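The Snack Budget

I have been keeping a household budget for 14 months now, in the sense that I have a spreadsheet and the spreadsheet has my name on it. Before that I kept one in my head, where it always balanced.

My friend Omolara Briggs set the thing up for me over a bowl of soup. She is the kind of person who knows what she paid for car insurance in each of the last several years and can tell you whether it went up. She made me columns. Rent, electric, phone, groceries, gas, a column called "irregular" that I took personally. Then she turned the laptop around and asked me what I spent on snacks.

I said I didn't really snack.

She made a column anyway.

I should say that I grew up in a house where snacks were not bought. Food was bought, and some of it was small. If you were hungry at four in the afternoon there was bread, and if you didn't want bread then you weren't hungry, case closed, go outside. My mother regarded the chip aisle the way other people's mothers regarded the casino. So I came into adulthood believing that a snack was a thing that happened to you at somebody else's place, like a cat on your lap.

What I had not noticed is that I now spend most of my life at somebody else's place. I'm at work all day. I go to my sister-in-law's on weekends. I sit in waiting rooms. I buy gas, and the people who sell gas have thought very hard about what I will walk past on the way to the register. By the end of the first month the column that Omolara made out of spite stood at 80 dollars, and I had left out anything I ate in the car on the grounds that it was lunch.

I called her to dispute the figure. She asked who had typed it in.

So I tried the things you try. I brought almonds from home in a little tin, and I can report that a tin of almonds is a fine thing to eat at ten in the morning, right before you go and buy something else. I tried the rule where you have to drink a full glass of water first, which made me a person with a snack who also had to find a bathroom. For most of April I tried putting a dollar in a jar every time I didn't buy something, but this gave me a jar of dollars, and I think you can see where that went.

The only advice that did any good came from Nathalie Paquette, who sat across from me at my last job and never once offered an opinion on my eating. I was complaining about the vending machine and she said, without looking up, that she'd never liked anything in it. I thought about this for the rest of the day. I didn't like anything in it either! I had been feeding that machine for two years. There was a granola bar in there called Jutia that tasted like a doormat someone had been kind to, and I must have eaten it twice a week. I ate it because it was B4 and my finger knew the way.

After that I started writing one more thing in the spreadsheet next to the price, which was whether I'd enjoyed it. Yes or no, no essays. Omolara said this wasn't what the notes field was for, but she has her system and I have mine. 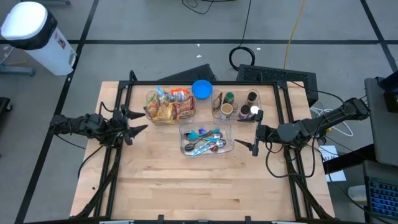 Snacks, in the usual clear bin, which is how they get me.

The results were embarrassing. Anything I ate standing up was a no. Anything I ate while reading email was a no, or more often a blank, as I couldn't remember having eaten it and had only the receipt to go on. Anything out of a bowl or bin at somebody else's elbow was a no with a few exceptions, all of them salted. Gas station purchases were no, no, no, and then one lonely yes for a fried pie outside Rutmont that I still think about.

The yeses were all sort of old-fashioned. A pear, cut up, on a plate. Toast with too much butter, at the kitchen table, with the radio on. The plantain chips Danjuma Olaniyan's aunt makes, which he shares the way governments share power — slowly, and with conditions. I had spent a year and a good bit of money to find out that my mother was right about the bread, and I have decided she doesn't need to hear it from me.

I won't pretend I'm reformed. Last month's column came in at 31, and I was pleased with that until Omolara pointed out that "irregular" had gone up by almost the same amount. She wanted to know what a Tijani was and why I'd bought two. It's a toaster, and the second one is for the office. I told her it was an investment. She asked what kind of return I was expecting, and I said about four slices at a time.

She has added a column for bread.

Anyway, if anyone reading this knows the name of the place with the fried pies, it's on the left if you're driving north, past the tire shop, and there's a hand-painted sign out front that only says HOT. I'd like to budget for it properly this time.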